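Collecting with hand-held grippers: how many demos before you change the room?
Data collection and teleoperation > Hand-held devices

shengli_lu
Posted in November, 16:08

Hello all. I am Shengli Lu, I work in a small team which collects demonstrations for household tasks. We use the hand-held gripper with the camera on top and the marker plate at the side. Our present task is from the Altow list: take a small object from the edge of a washbasin and put it in a container.

My question is about variety. We have a large hall with bathroom furniture in it, and we record 30 demonstrations, then we move the objects, then 30 more. My colleague wants to stop moving only the objects and to change the whole corner of the room instead. 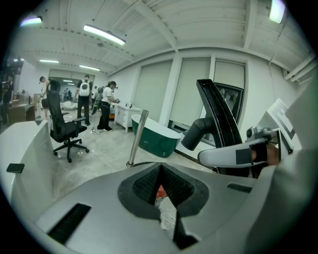
The trouble is time. To change a corner takes us almost as long as to record one batch, and the people who record must wait. So in one afternoon we get either many demonstrations in one place, or few demonstrations in several places. Which would you choose, if you had to?

ruretti_fan
Reply 1

Several places, without question. We trained on one kitchen for a long time and the policy was lovely in that kitchen. Then we took it to the flat of a friend and it reached for the wrong side of the sink again and again.

Tuominen
Reply 2

I do not agree so quickly. It depends on what you want to test. If Shengli's team will show the robot in the same hall, then more demonstrations in one place is a fair choice. We did 39 of one drawer, same light, same drawer, and this was enough for the drawer.

ruretti_fan
Reply 3

Enough for the drawer, yes. And for the next drawer?

Tuominen
Reply 4

I have not tried the next drawer. I said it depends.

urmont_lab
Reply 5

May I ask about the background? Do you let other people walk around while you record? We had an argument about this. One half of the group wanted an empty room, the other half said that a home has people in it. In the end we left the people in, and asked them only to keep away from the object.

shengli_lu
Reply 6

Yes, there are people working in the hall during recording and we do not send them out. I have not noticed harm from it. What harms us more is tracking. When the wrist turns fast the position jumps, and we must throw the episode away. Yesterday we lost eight like this.

urmont_lab
Reply 7

Plain walls and blinds are bad for tracking, it has nothing to hold on to. Before each batch, walk slowly through the room with the device and let it make the map, around two minutes. And turn the wrist more slowly near the walls.

Tuominen
Reply 8

The slow walk, yes. But slow wrists I would not teach to people. Then the robot learns to be slow also.

shengli_lu
Reply 9

Thank you. We will try the walk first and keep the normal speed of the hand. For the rooms, I think we will do half batches and change the corner twice in the afternoon. I will write the success rates here when the training is finished.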